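Senenon is looking for participants for a listening study in Ledutholm. The call is open from July 7, 2020, and we will close it when all 26 places are taken.

## What the study is about

We want to understand how people follow radio news when they do some small housework at the same time. You will listen to short recordings, fold paper or sort buttons, and afterwards tell us what you remember. It is not a test of intelligence, and there are no wrong answers.

## Who can take part

- You are between 16 and 41 years old.
- You understand spoken English well. It does not need to be your first language — it is not mine either.
- You have normal hearing, or you use a hearing aid with which you feel comfortable.
- You did not take part in our pilot last December.

## What we ask from you

There are two visits to our rooms in the Brannigan building, second floor. Each visit takes almost 41 minutes, with a pause for tea. Between the visits you keep a small listening diary for 8 days. One or two lines in the evening are enough.

Please bring your reading glasses if you need them. Children can wait in the room next door, but tell us before, so that we prepare a chair and some books.

## What you receive

After the second visit you get a voucher of 16 euros for the Starkora bookshop. We also pay your bus ticket, if you keep it.
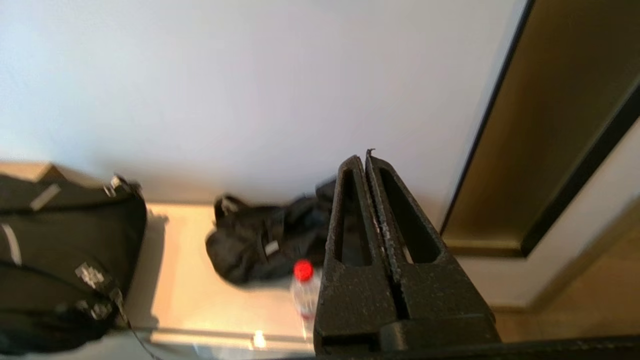 *Black gripper with two fingers, pale wall behind.*

## How to apply

Write a short message to the Senenon study desk with your age, your first language and the hours which are good for you. Mornings are filled quickly. We answer within a few days, also when we have no place left. You may stop at any moment, and your diary will then be given back to you.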